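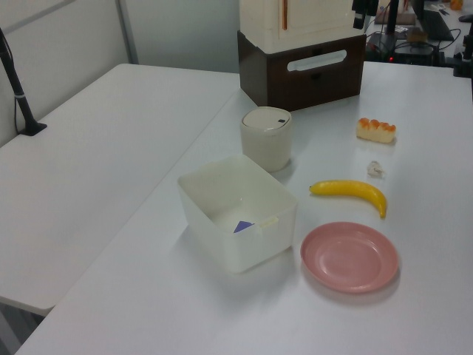
Julio · Snežana Grgić y Despina Kolev
Compartido 11 veces · 0 comentarios

3. Método

3.1. Participantes y competición

El estudio se llevó a cabo durante la liga regular juvenil femenina de balonmano en la que compiten los clubes de Mirusberg y Latgate. Participaron 71 jugadoras de campo de cinco equipos. Las porteras quedaron fuera del análisis del lanzamiento, aunque sus paradas se registraron para clasificar el resultado de cada acción. Todas las jugadoras tenían ficha federativa en vigor al comienzo de la temporada y las familias firmaron el consentimiento informado antes de la primera recogida de datos.

El calendario de la liga no es uniforme. Los equipos que comparten pabellón con las categorías sénior disputan a veces dos partidos en un mismo fin de semana y pasan después hasta tres semanas sin competir. Esta irregularidad, que los entrenadores mencionan como un problema de planificación, permitió comparar la eficacia del lanzamiento tras descansos cortos y largos sin modificar el calendario oficial.

3.2. Registro de los lanzamientos

Se analizaron 32 partidos. En cada uno, dos observadoras anotaron por separado todos los lanzamientos a portería con la zona de origen, la mano ejecutora, la presencia de oposición directa y el resultado (gol, parada, poste, fuera o bloqueo). Los lanzamientos de siete metros se trataron aparte: no dependen de la circulación previa del balón y en tres de los equipos los ejecutaba siempre la misma jugadora.

Las discrepancias entre observadoras se resolvieron con el vídeo del partido. La mayoría correspondía a la zona de origen, sobre todo en acciones cercanas a la línea de nueve metros, donde el primer apoyo y el salto pueden caer en zonas distintas. Se adoptó como criterio el último apoyo antes de la suelta. Para los bloqueos se mantuvo la anotación original salvo que el vídeo mostrara un contacto claro con la defensora.

3.3. Descanso y minutos jugados

El descanso se definió como el número de horas entre el final de un partido oficial y el inicio del siguiente. Los amistosos no se contaron. Se consideró corto un descanso inferior a 48 horas y largo cualquier otro. Los minutos jugados se tomaron del acta y se corrigieron con el vídeo cuando había exclusiones, que en las actas de Latgate no siempre llevan anotado el minuto de reincorporación.

Se excluyeron 11 registros individuales de jugadoras que se lesionaron durante el partido o que disputaron menos de cinco minutos. Los equipos visitantes viajaron siempre en el mismo día, por lo que la duración del desplazamiento se incluyó como covariable y no como criterio de exclusión.

3.4. Análisis

La eficacia se calculó como el cociente entre goles y lanzamientos, por jugadora y partido. Se ajustó un modelo logístico mixto con la jugadora y el equipo como efectos aleatorios, y el descanso, la zona, la oposición y la parte del partido como efectos fijos. Los intervalos se obtuvieron por remuestreo con 200 réplicas. La segunda parte se dividió además en dos tramos de igual duración para comprobar si el efecto del descanso se concentraba en el final.

No se hizo ninguna imputación de datos ausentes. Dos partidos con grabación incompleta se conservaron solo para las variables del acta.

Figura 1. Mesa blanca con recipiente rectangular, bote con tapa, plátano de juguete, plato rosa y pan.

Artículos relacionados
Carga de entrenamiento en pretemporada: el caso de Bevalov
Exclusiones y ritmo de juego en el balonmano juvenil
Fiabilidad de las actas arbitrales en ligas de Mirusberg
El lanzamiento de siete metros en categorías de formación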